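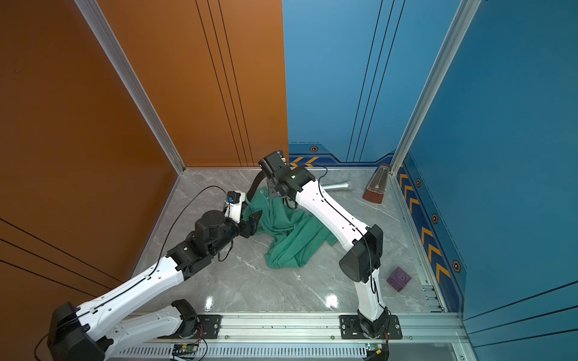 Gripper trials, minutes of the meeting held at Eltham on 19/06/2026. Saoirse Ó Riain took the chair and thanked everyone warmly for coming, especially those who had sat through the long one in May. Jade Lockwood then took us through the Plollex fingers against the Naylor pair, with cloth as the test piece again. She was happiest with the two-arm hold, one gripper pressing down on the left of the green cloth while the other lifts its upper edge, and she would like every trial to start from there. The metronome and the microphone are to stay on the floor behind the cloth, so that the arms always have something to steer clear of.

There was a good, friendly discussion of whether 12 runs per set of fingers was enough, and we settled in the end on 48, which Jade thinks she can manage if the Unuvon controller behaves itself.

Saoirse reminded us that 2,000 pounds remains for spare fingers and wrist mounts, and asked that orders come to her first, please.

Actions: Jade to write up the cloth runs. Saoirse to ring Naylor about softer pads.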